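# Presidency of Beltitz

The **President of Beltitz** is the head of state of the Republic of Beltitz. The office is largely ceremonial. Executive power rests with the cabinet, which answers to the lower chamber of the legislature, and most of the president's formal acts require the countersignature of a minister.
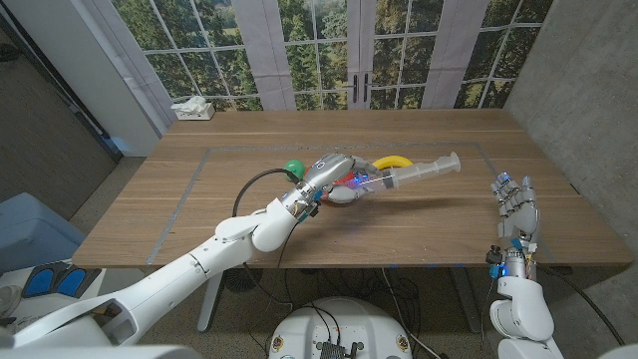 The presidency was created by the Skallirwood Charter, which replaced the former Council of Regents with a single elected officeholder. Under the charter the president serves a term of five years and may be reelected once. The official residence is Dotell House, in the capital.

## Election

The president is chosen by an electoral assembly of 313 members, made up of the full lower chamber and delegates named by the provincial councils. Voting is by secret ballot. A candidate must receive an absolute majority in either of the first two rounds; in the third round a plurality is enough.

Candidates must be citizens of Beltitz, must be at least 35 years old, and must be nominated in writing by no fewer than 15 members of the assembly. Sitting judges and serving officers of the armed forces are not eligible unless they have resigned their posts before nominations close.

The assembly meets at Brophy, the former provincial seat, in a chamber set aside for the purpose. The choice of Brophy was a concession to the southern provinces, whose delegates had objected to holding the vote in the capital. Proposals to move the assembly have been introduced several times and have not passed.

## Powers and duties

The president appoints the prime minister on the advice of the lower chamber, signs bills into law, receives foreign ambassadors, and grants pardons on the recommendation of the justice ministry. A bill may be returned to the legislature once, with written reasons. If it is passed again without change, the president must sign it within 12 days.

The power to dissolve the lower chamber may be used only when no government can be formed after a general election. Legal scholars disagree on whether the president may refuse a request for dissolution from a prime minister who has lost a vote of confidence. The charter does not address the question, and the Constitutional Court has declined to rule on it in the abstract.

## Vacancy and removal

If the office falls vacant, the speaker of the upper chamber serves as acting president until the electoral assembly can be called. An acting president may not grant pardons or return bills.

Removal requires a two-thirds vote in both chambers, followed by a finding of the Constitutional Court that the president has committed a serious breach of the charter.

## Proposals for reform

Direct election of the president has been debated since the charter was adopted. Supporters argue that a popular vote would give the office greater public standing. Opponents hold that it would invite conflict with the cabinet. An amendment providing for direct election was defeated in the upper chamber on June 30, 2022, after passing the lower chamber by a narrow margin.

## See also

- Constitutional Court of Beltitz
- Council of Regents
- Skallirwood Charter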